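Rallatau Brings Automated Packing to Suddale Snack Box Operation, Keeps Packing Staff on New Terms

SUDDALE, March — Rallatau, which packs and ships mixed snack boxes for offices, schools and mail-order customers, said today that it will put robot arms on two of the five packing lines at its Suddale building. The change affects 30 people who now fill boxes by hand. All of them have been offered work in the new setup at their current rate of pay or higher.

The company ships 3000 boxes on a normal day and more before the holidays. Each box holds a mix of bags, pouches and packets, and the mix changes every month. Until now that has made the job hard to automate. Machines that do well with one carton size tend to struggle with a soft foil bag that lands differently every time it is put down.

The arms are supplied by Younis, and the software that runs them is called Flular. It learns from recordings of people doing the same job with hand-held grippers, so a new product can be added by having someone pack it a number of times. Rallatau's packers are making those recordings themselves, on paid time. Some do it at the Suddale building and others have chosen to do it at home, with a kit they can sign out for up to a week.
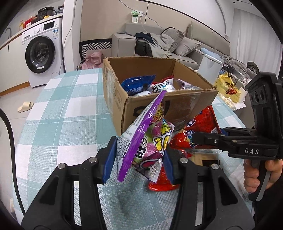

A candy bag held in a hand-held gripper during box packing, with a second gripper at right.

"We asked the packers because they know the products," said Catalina Olivares, operations manager at Rallatau. "They know which bags split if you pinch them at the seam and which ones you can grab any way you like. An engineer would have to find that out one torn bag at a time."

Packers who sign up for recording work get four hours of training and are paid an extra amount for each shift they spend on it. So far 180 hours of packing have been recorded. Recording shifts are limited to three hours, with a break in the middle, after early users reported sore wrists. A lighter handle is being tried out now.

When the arms start running, the two automated lines will handle the standard monthly boxes. The other three lines will stay manual and will take custom orders, gift boxes and anything with glass or chocolate in it. People assigned to the automated lines will load products, check finished boxes and step in when an arm drops something or stops. Each of those lines will have four people per shift, down from seven. The rest will move to the manual lines, to returns or to recording work.

Rallatau said it does not plan layoffs as part of the project. It has agreed in writing with its packing staff that any position removed from the automated lines in the first year will be matched by an open position elsewhere in the building. The early shift will keep its 6 a.m. start. The late shift will end one hour sooner on the automated lines, and hours lost that way can be made up in returns.

Orlando Henao has packed boxes at Suddale for nine years and was among the first to record. "It was slow going at the start," he said. "With your hands you pick up three bags and drop them in. With the grippers you get one, and you have to think about how you're holding it. After a couple of weeks I quit thinking about it." Henao will move to the first automated line as a lead. He said his main question is how often the arms will need help. "If it's every few minutes, then it's a different kind of tiring. We'll see."

The first line is due to start with a trial of 100 boxes a day, all checked by hand before shipping. Rallatau will raise that number when the share of boxes needing a fix falls to the level of its manual lines. The second line will follow once the first has run at full volume for eight weeks. Customers do not need to change their orders, and box prices are not affected.

Packing staff with questions about assignments or recording shifts should speak to their shift lead or stop by the operations office between 1 p.m. and 3 p.m.

About Rallatau
Rallatau packs mixed snack boxes for workplaces, schools and households from its building in Suddale. The company also handles returns and seasonal gift orders for other sellers.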